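Unit 4 handout: Tabletop backdrops and plain surfaces
Object Photography for Small Shops
Instructor: Volkan Tatlı

Read this before the February lab. You will need the first two sections for the written part of your project.

Why fabric

Paper rolls give the cleanest background, but they tear, and a wide roll is awkward to store. Fabric folds up and can be washed. The drawback is wrinkles. A wrinkle shows when light crosses it from the side, so a cloth that looks smooth at noon can look rough late in the afternoon.

Thin white cloth also lets some of the wall color through. If the wall is strongly colored, hang a second layer or move the cloth forward.

Hanging the cloth

Fix the two top corners first, then the middle. A line fixed only at the corners will sag. Small sags don't matter if you crop below them, but check that the wall above the cloth stays out of your final picture.

Where two panels meet, overlap them by a hand's width and keep the join away from the center. Trim loose threads at the lower end – they are hard to retouch against white.

The table line

With a hanging cloth and a separate tabletop you get a horizontal line where the two meet. There are 2 ways to deal with it:

Keep it. Set the camera level and place the line a little above or below the middle of the object.

Hide it. Run one long piece of cloth down the wall and forward over the table in a loose curve.

For the Sustum catalog we kept the line on all 396 items, and it gave the pages a steady look. The Grulgate set was shot with the curve. Compare both in the course folder.

White that isn't white

Two whites seldom match. Cloth may pick up pink or lavender while a tabletop beside it goes slightly green or gray. Set white balance from a gray card laid on the table, then decide whether the cloth needs a separate correction. Do this once per session and write the setting down.

For the lab

Bring one small matte object and one shiny one. Shoot each against the cloth with the line kept, then with it hidden. Hand in four files and a half page of notes on wrinkles, seams and color.
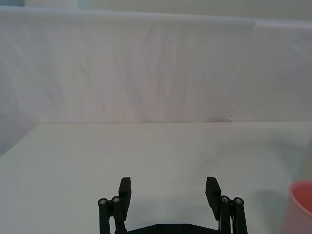
Fig. 1. White cloth behind a pale tabletop, with the table line kept. Note the vertical crease toward the right.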